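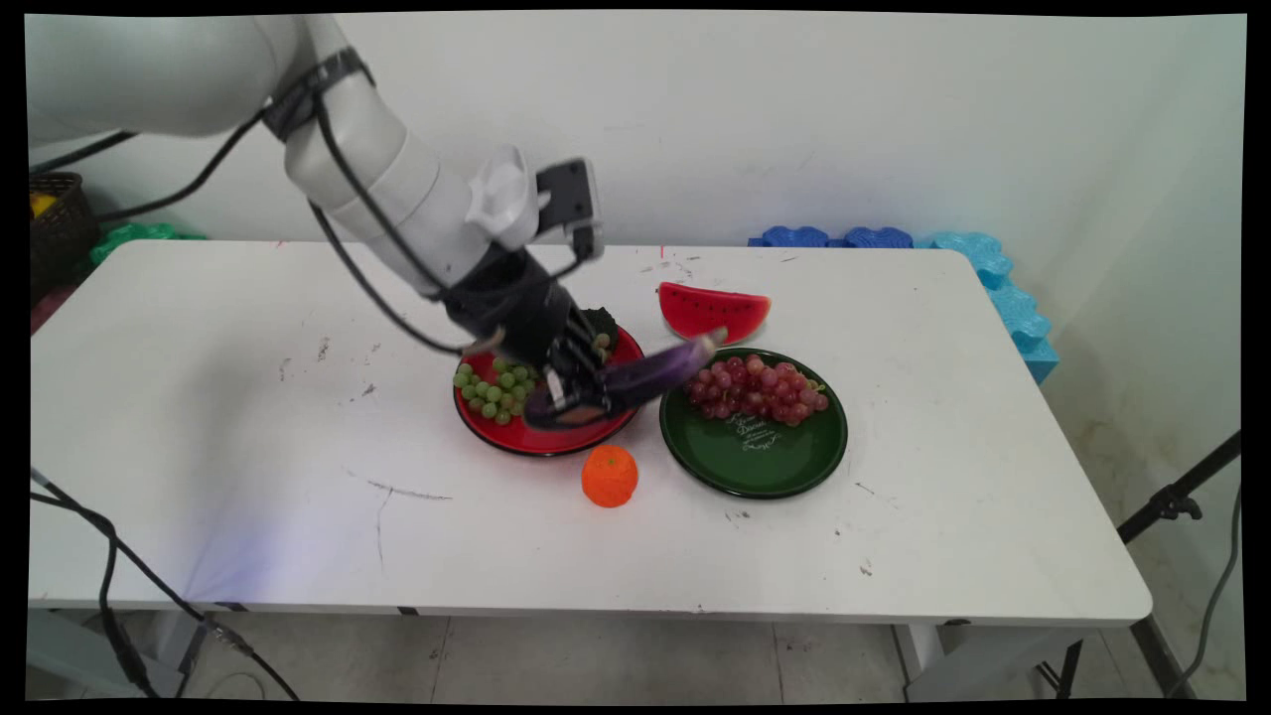
Birar Tabletop Sorting Set: house rules and data card

Welcome, and thanks for reading this before you download anything! The files make a lot more sense once you know the rules we recorded them under, so the rules come first and the folder layout comes near the end.

What the set covers

Birar is a set of 200 recorded episodes of one arm with a multi-fingered hand moving produce between plates on a white table. An eggplant going over a plate of grapes is a pretty typical moment. Bent Dalsgaard wrote the first version of the rules when we were still working on Plamcombe, and A-yeong Choo has kept them up ever since (most of the good sentences are hers).

Setting the table

Put the plates side by side near the middle, close enough that the hand can go from one to the other without a long swing. They may touch, but please don't let them overlap. Small items can sit on the bare tabletop in front of the plates or behind them. We like to have at least one thing out there, like an orange, so that every episode isn't plate to plate.

Scuffs and scratches on the tabletop are fine and you don't need to hide them. We tried covering the table with paper for a while and it slid, so we went back to the plain top and were all a lot happier.

Things behind the table may stay where they are for a whole session. If you move one, start a new session number, even if it feels silly.

Cables

Leave enough slack for the wrist to turn all the way, then check the loops under the joints by running the arm slowly through its full reach. No loop should touch a plate. Look at the floor cables too, before you step around the front.

Hands off, hands on

One operator, one spotter. The spotter stands where they can reach the stop button and doesn't do anything else, and that includes answering messages. Keep arms and sleeves off the table until the operator says "parked" out loud. After a stop, wait 5 seconds before reaching in.

Grips

Long items are taken around the body with the fingers curled, never pinched by the tip. Don't press down on whatever is underneath. If grapes get nudged on the way up, keep the episode and mark it "contact" in the notes. We used to throw those out, and I still wish we hadn't.

Labels

There are 17 labels, listed in labels.txt. Name the item as it looks and don't worry about whether it is real or a toy; there's a separate column for that, and "unsure" is a perfectly good entry.

Files

episodes/ has one folder per episode
notes/ has operator and spotter notes, lightly cleaned up for spelling
rules/ has the older Plamcombe version, for comparison

Changes

November 2018: added the "contact" mark, reworded the cable section, fixed two broken paths in notes/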